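Home | Posts | Replies | Media | Following

Kolden Automation Office

1/ The Kolden Automation Office has opened planning for the next equipment cycle. This thread sets out what the Grollcombe site intends to buy, what it will postpone, and how departments may submit requests.

2/ The largest item is a second set of hand-held grippers for the demonstration stations. The current equipment is shared between two teams, and bookings are full through April.

3/ A station needs very little furniture: a table, a chair and a safe route for the cables. Existing office tables will be kept wherever possible. The work is done seated, with one gripper in each hand. 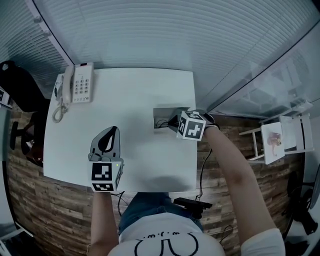
4/ Replacement parts. Each station will receive a yearly allowance of $603 for cables, straps and printed marker cubes. Unspent amounts return to the general fund.

5/ Quotations have been requested from Bárány and Grirer. Both suppliers were asked to price 4 complete stations, with delivery and one year of repair listed separately.

6/ Any single purchase above $1000 requires a signed request from the department head. Orders may not be split to stay under this limit.

7/ Floor cabling remains a concern. Departments should include cable covers in their requests. Table outlets are preferred for all new stations.

8/ The purchase of a fixed robot arm is postponed to the following cycle. Operator time was judged the more urgent need, and about 40 hours a month will be funded at Grollcombe.

9/ Request forms are available at the Grollcombe front office until the end of April. Late forms will be held for the next cycle.

Comments (3)

Does the parts allowance cover chairs? Ours are past saving.

Kolden Automation Office: It does not. Chairs are requested under general furniture.

Please ask both suppliers about spare straps. We waited most of last winter for ours.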